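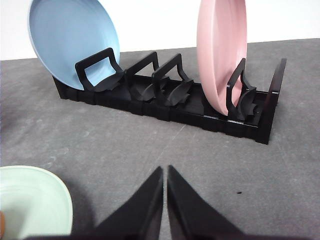
Electric bill much higher than I expected in a small apartment
Print | E-mail
Posted by Callum, 4/14/22

I moved into a one-bedroom apartment in Rorport last fall. Everything is electric: the heat, the stove, the water heater. The December bill was $162 and the usage line says 977 kWh. I live alone and I'm at work most of the day. At my old place gas was included in the rent, so I have nothing to compare it to.

I have baseboard heaters in the living room and the bedroom. The living room one is labeled 2,000 watts and the bedroom one is smaller, but I can't read the label on it. The water heater is in a closet off the hall and looks old. I don't have a washer or dryer in the unit. The refrigerator came with the apartment.

The bills have come down since the weather warmed up, but I would like to know what is normal before next winter. The landlord says the last tenant never complained. Is it possible I'm paying for something that belongs to the building, like the hall lights? And is there a way to find out what uses the most without buying a lot of equipment?

I cook at home most nights and I take one shower a day. The thermostats are the dial kind on the wall with no numbers, only a line that gets thicker. I leave them a little past the middle.

Dezső Szűcs
Print | E-mail

Your bill doesn't look wrong to me for an all-electric apartment in a cold month. Divide the dollars by the kilowatt-hours and you get a little under seventeen cents each, and that already has the fixed customer charge mixed in. So the price is not the strange part. The only thing left to look at is how much you use and where it goes.

Start with heat. A 2,000 watt heater uses two kilowatt-hours for every hour it is on. If it is on for a total of five hours a day, that's ten kilowatt-hours a day and three hundred in a month, from one heater. Five hours is not a lot in winter. The heater cycles, so you won't notice it adding up. Add the bedroom and you could be at half of your bill.

Next is the water heater. An old tank can use as much as everything else in the kitchen put together, several times over. Look at the temperature setting. On most electric tanks it is behind a metal cover, and the power has to be off at the breaker before you take the cover off. If you rent, ask the landlord to do it. Feel the hot water pipe where it leaves the tank. If there is no foam sleeve on it, that's a cheap thing to add.

To find out whether you are paying for the hall, do this in the daytime first and again after dark:

Find your meter. The number on it should match the meter number on your bill. Check this before anything else, because meters do get mixed up in older buildings.

Turn off your main breaker. Tell anyone who is home, and shut down your computer first.

Go look at the meter. A digital one usually has a small moving mark or blinking bars that show power is being used. An old one has a wheel. It should be stopped. Wait a few minutes to be sure.

If it is still moving with your main off, something outside your apartment is on your meter. Take a short video of it with the meter number showing and send it to the landlord in writing. Walk the hall while the power is off too - if the hall lights are out, you have your answer without the video.

If it stops, turn the main back on and shut off the single breakers one at a time. You'll learn which rooms matter. Write down what each breaker controls while you're at it. In my building the labels on the panel were wrong for two of them. 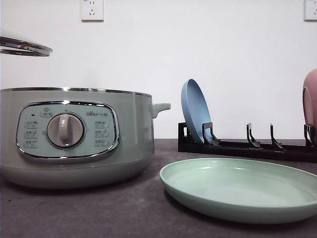 Do small kitchen appliances use a lot of power if I cook with them every day?

They draw a lot of watts while they heat, but they are on for a short time, so the monthly cost is usually small. Something that pulls 1,500 watts for half an hour uses three quarters of a kilowatt-hour. At your rate that is less than thirteen cents. Plugged in and turned off, most of them use close to nothing. You will save more by turning the bedroom thermostat down one notch than by changing how you make dinner.

I would also read the meter yourself once a week in winter and write it on the calendar. Check that the bill says "actual" and not "estimated" next to the reading. Mine was estimated for two months when the gate was locked, and the third bill was a mess.

Wesen
Print | E-mail

baseboards are expensive, everyone knows that. Get a space heater and only heat the room you are in. Mine dropped a lot. Also unplug your tv

Geagea
Print | E-mail

I'd be careful with the space heater advice. A plug-in space heater and a baseboard heater turn electricity into heat at the same rate, so you save nothing by swapping one for the other. You only save if you turn the other heaters down, and you can do that with the baseboards you already have by closing the bedroom door and lowering that thermostat during the day. Don't run a space heater on a power strip either.

A few things that worked in my last apartment, which was a corner unit over a garage:

I vacuumed the baseboard fins before the first cold night. With the power off, of course. There was a solid layer of dust in there.

I moved the couch away from the heater. It had been right up against it, and the heat was going behind the couch and up the window.

I put the plastic film on the two worst windows. It looks bad and it comes off in spring. The tape took a little paint with it on one side.

The dial thermostats are often off by quite a bit, and the thick line means nothing. Put a cheap thermometer on a shelf across the room for a few days and mark the dial with a pencil when the room feels right. You may find that "a little past the middle" is warmer than you need at night.

Dezső is right about checking the meter number first. My sister paid for the unit above hers from the day she moved in until the following summer. The utility corrected it, but she had to call several times and send a copy of her lease. Keep your old bills.

You could also ask the utility for the last tenant's usage. Some will tell you the high and low month for an address if you call, without giving out a name. That would show you whether December is always like that in your unit.

Print this page | E-mail this page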